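Rinsing of Glassware at a Shared Bench Sink
Project report, Practical Module 2
Emil Strebel

Introduction
The module requires each student to examine one routine task in the teaching laboratory and to propose a written procedure for it. This report deals with the rinsing of glass test tubes. The task is carried out many times in every practical class, yet the existing bench sheet from Olmont gives it a single line. Tubes put back with residue in them were noted repeatedly in September, and the matter was raised in the class record.

Scope
The work was limited to plain glass test tubes used with water-soluble salts. Tubes that had held oils or dyes were left out, as they are treated separately under the Trutside waste rules. A total of 13 tubes was set aside for the project and kept in their own rack between sessions.

The sink and its fittings
All rinsing was done at the sink set into the black countertop. The basin is deep, and tubes dropped into it are likely to break. It was therefore agreed that tubes would be held upright by the body of the tube and never by the rim.

The white faucet has a tall vertical pipe with a gooseneck spout, and a bent side pipe that carries lower outlets over the sink. The valve knobs are green. Students new to the bench often opened the wrong valve at first - a small matter, but one that led to splashing and wasted water. The procedure now asks the student to identify the outlet before opening any valve.

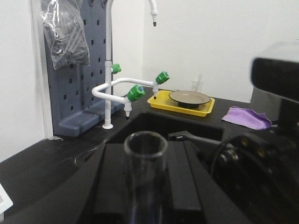 Procedure
Each tube was emptied into the collection vessel and rinsed 3 times with tap water. The tube was filled to no more than half its height, tilted slowly, and emptied along the wall. A final rinse with purified water followed. Tubes were then placed upside down in the rack and inspected after 2 hours.

Residue was judged by eye against a dark card. The observer recorded only "clear" or "marked." A finer scale was tried in the first session and dropped, as two observers seldom agreed on it.

Results
After the first session, six tubes were recorded as marked. In most of these the residue formed a thin ring just below the lip, where the rinse water had not reached. The tilting step was then added, and in the last session two tubes were marked.

Remaining work
The procedure has not been tested with narrow tubes. The new bench sheet is in draft and will be laminated once the supervisor has approved the wording - the section on valves may still be shortened.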